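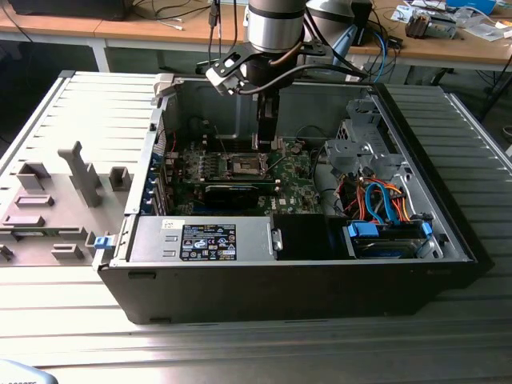 Please don't toss the old towers before somebody has looked inside them, Jamshid Jafarzadeh told me on the phone in February, and could you put that at the top of whatever you send out?

So there it is at the top! I write the announcements for Clarora, the small computer repair and reuse shop on Rostami Street, and I'm very happy to share that our desktop reuse program, Plonar, is opening up to everybody in Della. Up to now we've only taken machines from offices and schools that had a whole closet full to get rid of. Starting this month you can bring us one computer, the one under the desk in the spare room, and we'll take it with a smile.

FOR IMMEDIATE RELEASE

Clarora opens Plonar desktop reuse program to Della households

What we're looking for

Desktop towers, mostly. Full-size ones, the squat office kind, black, beige, I don't mind. A tower is a friendly thing to work on. You lay it on its side, the panel comes off, and most of what you want is right in front of you: the power supply, the board, the drive cage, the cables going every which way. Office machines are my favorite because so many of them have colored latches and drive rails (blue is the one I see in my sleep) and you can get a hard drive out without hunting for the right screwdriver.

It doesn't have to run. It doesn't have to be complete, either. We get towers with no hard drive, towers with no memory, and plenty where the processor has gone off to live in some other computer. Bring it anyway. A good case with a good power supply is half of somebody's next computer, and I've been known to get pretty excited about a clean drive cage.

We can also use keyboards and mice with a USB plug, power cords, and flat monitors that still light up. We can't take big glass monitors, printers, or anything that's been in a flood. Laptops we'd love to say yes to, but the batteries need their own storage and we don't have it yet.

How the program has gone so far

Last year Plonar took in 1,302 desktops. I'll admit I had to read that number a couple of times before I typed it! Some went back out as working computers and some were stripped for parts, and what was left over went to the metal recycler. We have 44 finished machines on the shelf as I write this, each with a fresh system installed, and they're waiting for homes.

If you need one, the price is $11 for a tower with a keyboard and mouse. That covers the cords and the new coin battery on the board and not a whole lot else. Students get first pick in the morning. After lunch it's open to anyone, and you don't have to bring a letter or prove anything to us. 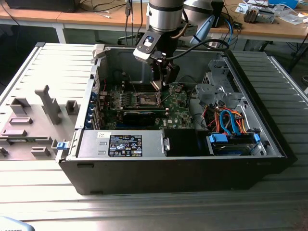
Dell desktop with the side panel off and the processor socket empty.

An empty socket like that one is a very ordinary thing to meet in this line of work, and it's also the part of a board that I worry about most. The contacts are tiny. If you've taken the processor out of a computer you plan to give us, please leave the metal frame closed over the socket and keep your fingers away from the middle. If you still have the plastic cover that snaps on top, snap it on. And if the processor is in a drawer somewhere, tape it inside a little box and bring it along, and write the computer's model on the lid.

A few other things that make life easier at our end:

Unplug it the night before. Take the power cord off the back and tuck it in a bag with the computer, please, and not wrapped around it, as the prongs scratch everything they touch.

Leave the side panel on for the ride. Even if you've lost the screws, put the panel on and run a strip of painter's tape across it. We've had cables snagged in car doors.

Don't vacuum the inside. I know it's tempting. Dust we can deal with, and we'd prefer to do it ourselves with the air blower out back.

Tell us what you know. A sticky note saying "shuts off when it gets warm" or "worked fine in the fall" saves us a good long while of poking around.

What happens to your files

This is the question I get the most, at the counter and at my own dinner table. If your computer comes in with a hard drive, the drive comes out first, before anything else gets tested. You choose one of 2 ways to go: we wipe it and reuse it, or we hand it right back to you while you wait. If you'd like to pull it yourself at home, go ahead, but leave us the plastic rails or the carrier it sat in! Those little rails are hard to replace and a drive doesn't fit in the bay properly without them. I keep a coffee can of spares and it is never the right ones.

Where and when

Drop-off is at the Clarora side door on Rostami Street, from 9 a.m. until 4 p.m. Ring the bell and give us a minute — the workroom is at the back and the bell is not loud. There's a spot to pull up right by the door if your tower is one of the heavy ones. You don't need an appointment for a single machine. If you've got more than you can carry in one trip, call ahead so that we can clear some floor.

Jamshid also asked me to mention the parts shelf, which has had a good tidying and is open to the public for the first time. Power supplies, fans, memory, data cables by the handful, side panels without a case and cases without a side panel. Everything's sorted by maker as far as we could manage, and past that point it's sorted by my best guess. Come dig around. If you're fixing up an old desktop of your own and you're missing one silly bracket, bring the computer with you so you can try things for fit before you pay.

Reporters are welcome to stop in during drop-off hours, and I'm glad to show you around the workroom or talk about desktops for as long as you can stand it. Ask for the press desk at the side door. It's also the front desk, so you'll find me.

We use cookies to remember your settings and see which pages get read. By staying on this site you agree to our cookie policy. Accept | Manage settings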